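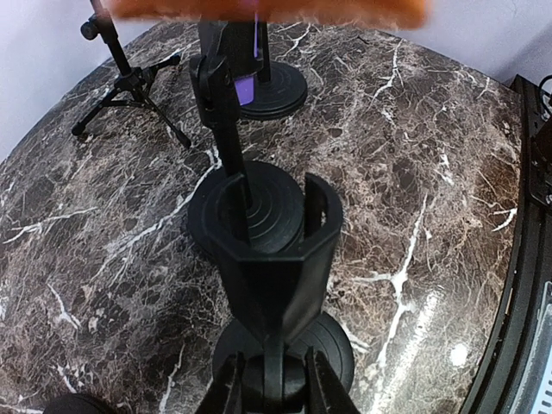
# Taking a club of mixed ages to a robot open day -- how do we get the most out of it?

**Lakshmi Rao**

Hello everyone, and thanks in advance for reading, since I know I tend to run on. I help with a hobby club in Brevside that meets at the library. Most of us are into home recording and podcasting, with a few who only come for the company (and the cake, I suspect). The people at Sterkia have invited us to their open day in January, where they show a robot arm handling microphones and stands on a table. Somebody there must have thought it would suit us, and they were right! Half the club has already said yes.

Our youngest is nine and our oldest member is past eighty. None of us knows anything about robots. I was at one demonstration years ago, at a trade fair, and I mostly remember standing behind tall people while a loud voice said things about throughput. I would like this to be nicer than that.

So what I'd love to know from anybody who has been to one of these:

- How long does the interesting part last? They have us down for 60 minutes.
- Is it all right to ask questions while it's working, or do you wait until the end?
- Would it be silly to bring some of our own gear for the robot to try?
- What should I tell the nine-year-old, who thinks it will look like a person and talk to her?

They've told me the person showing us around is called Birger Granström, and he sounded very friendly on the phone, but I didn't like to take up his whole afternoon with my worries. That's what you lot are for.

---

**Marit Rønning**

Oh, you'll have a lovely time. I went to the Sterkia one with my sister and her two boys, and I've been to the open day at Zakside as well, so I can compare a little.

First, the thing I wish I'd understood before I went. It's slow. I had pictured one of those factory arms you see on television, whipping car doors about, and what we got was a pair of black gripper fingers creeping down over a tabletop as if they were trying not to wake somebody. My older nephew was bored for five minutes and then he got completely hooked, and we couldn't get him out of there. Once you start guessing what it's about to do, the slowness is rather good. You get time to say "no, no, it's going to miss" and be wrong. Or right! It dropped a foam windscreen on our visit and got a round of applause.

The part I liked best was the screen beside the table, which shows you what the little camera down at the gripper sees. Please make sure your group gets a turn at it. From where we were standing, everything looked easy. On that screen, the stands were piled up one behind another, black pole in front of black pole in front of black base, and I couldn't have told you which rod belonged to which stand. My brother-in-law does sound for a theater and he couldn't either, not at first. It made all of us a good deal more patient with the machine. 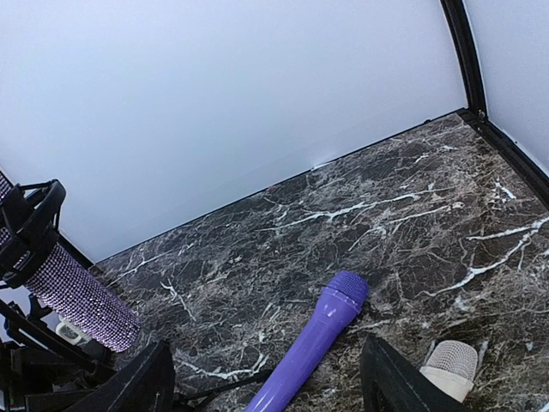
Microphones are trickier than you'd think, too. The handheld ones want to roll, the shiny handles throw highlights all over the place, and then there's the cable, which goes wherever it likes. The man running ours said that a plain marble table would be hard enough, and a very veiny one is harder still, as a pale vein and a thin wire can look a lot alike to a camera. I don't know how much of that was him pulling our leg, but I've looked at my kitchen counter differently ever since.

As to your list:

60 minutes is fine. We had a short talk, then the robot, then a bit where people could wander up and look at the grippers with the power off. If anyone in your group finds it hard to stand, ask for chairs when you confirm. They had some, stacked in the hallway, and it took a while before it occurred to anyone to fetch them.

Do ask questions while it's moving. Ours was happy to talk over it. The one thing he asked was that we stay behind the line on the floor and keep our hands off the table, even when the arm had stopped, and that he be the one to put things back. I'd mention that to the nine-year-old before you go in.

For her, I would just say it's an arm and a hand and that it doesn't have a face. My younger nephew was disappointed for the length of the coat rack and then gave it a name himself. He called it Pacheco, after his gym teacher, and I'm afraid he told the staff so.

On bringing your own gear, I honestly don't know. Nobody brought any when we went. Somebody else here may be able to help.

---

**Kumaresan Achari**

60 min is plenty. Wear comfortable shoes. Parking at the back is free but the sign is hard to see, go past the first gate. I didn't find the talk very interesting, the robot was ok.

---

**Sibel Dursun**

I can help with the gear! I took six students from my evening class and I had the same thought as you, so I wrote ahead and asked. They said yes to a couple of items if I sent photos first, and no to anything that somebody would cry over. That seemed fair to me. I sent a picture of a cheap handheld mic and one of a small tripod stand, and both were accepted.

A few things I learned by doing it somewhat wrong:

1. Take the batteries out of wireless mics and leave them in your bag.
2. Bring a handheld before you bring anything large. Our tripod gave them much more bother, with three legs going in three directions, and they only tried it twice before we ran out of time.
3. Put your name on your things. A strip of tape does it.
4. Coil your cables and tie them, unless the staff ask for one loose.

The first try with our mic didn't work, by the way. The fingers closed a little too far down the handle and it tipped over. They moved it, tried again, and up it came, and you'd have thought we had all personally won something. I'd warn your group that a failed try is quite normal and they should cheer for the next one.

One question that got us a wonderful long answer was, "What does it find hardest on this table?" My students had prepared much cleverer ones, about software and so on, and those got short replies. The plain one kept our guide going until the coffee was cold. He picked up one thing after another and told us what was awkward about it -- a clamp with a hinge in it, a round base that's heavier than it looks, a cup-shaped holder that's easy to grip but has to end up the right way around.

Also, Lakshmi, do split into two halves if there are more than ten of you. One half with the guide at the table, one half at the screen, then swap. I had only six and even so there was some elbowing.

---

**Lakshmi Rao**

Thank you all so much, this is exactly what I was hoping for! I've written to Birger about chairs and about bringing one handheld mic (mine, an old one with a dent in it, so there will be no crying). We'll split into two halves as Sibel suggests. And Kumaresan, bless you for the tip about the second gate, we would certainly have driven around and around.

The nine-year-old has been told about the arm and the hand and the line on the floor. She would like to know if she's allowed to wave at it. I said I was sure she could, from behind the line.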